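Questions people ask us about the cloth folding study

We get a good many letters and messages about this work, and the same things come up again and again, so Javiera Acuña and I have gathered the answers in one place. Please do write if yours is missing, we enjoy the post!

What are you trying to find out?

Whether a robot can learn to fold household cloth from people showing it how, with a gripper held in the hand, in their own homes. Most of the earlier folding work we grew up on was done on a bare bench with a square of plain cotton under even lighting, and very good work it was too, but anybody who has folded washing on a bed with the pillows still in the way knows that it's a different sort of job. We wanted the beds and the pillows left in.

Why not just film people folding with their hands?

We did try, and Renato Iturra spent a whole winter on it, poor man. The trouble is that a hand does so much at once. Fingers slide, the thumb tucks, the little finger holds a corner down without its owner ever noticing, and a robot with two jaws can't copy any of that. When somebody folds with the same two jaws the robot will have, they find the ways of doing it that two jaws allow, and those are the ways we can teach.

What is Skuvitz?

It's our name for the learning method (Wenceslao Pereyra chose it and won't say where it comes from). It looks at the view from the gripper and suggests the next short stretch of movement, including how far to open or close the jaws. What is a little unusual is that it also has to guess which part of the cloth will lift when the pinch goes up. We mark it on that guess as well as on the movement, and that second mark seems to be where most of the improvement comes from.

How well does it work?

Better than we had dared hope on towels, and rather worse on anything slippery. In our October trials the robot was given 19 pieces of cloth it had never met before, and it managed an acceptable fold on 13 of them. Without the guess about what will lift, it managed 5 of the same 19. We count a fold as acceptable when the corners meet within three centimetres, which my mother would call slovenly, but one has to start somewhere.

What goes wrong when it fails?

Mostly the first pinch. If the jaws take up too little cloth it slips away, and if they take up too much you get a great tent of fabric that won't lie down again. Shadows are a nuisance too, as a dark fold and the shadow under it can look very alike to the model. Thick seams are oddly helpful, and we are still arguing among ourselves about why.

Can I take part?

Yes, and you needn't be tidy. We are looking for households in and near Matville, and a visit takes an afternoon. Rónán Horgan will bring the gripper and show you how to hold it, and most people are comfortable with it by their second cup of tea. Anything you'd ordinarily fold will do, and please don't iron it first.

Will the recordings be shared?

With your written permission, yes, once we have been through them and removed anything private. You can change your mind at any point before they go out, and a short note to Rónán is enough.

What comes next?

Bigger pieces, I hope, and a way of letting the robot try a pinch again when it can tell the first one was poor. Fitted sheets will have to wait, as I still can't fold one myself. 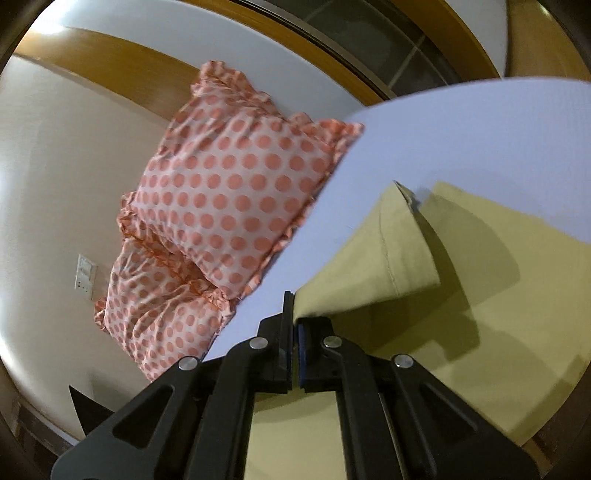 We'd also like to give much more attention to how the cloth is put down at the end of a fold, which we have rather neglected so far, and Amedeo Longo has begun going back through the older recordings with that in mind. He'll add his notes to this page as he finishes them.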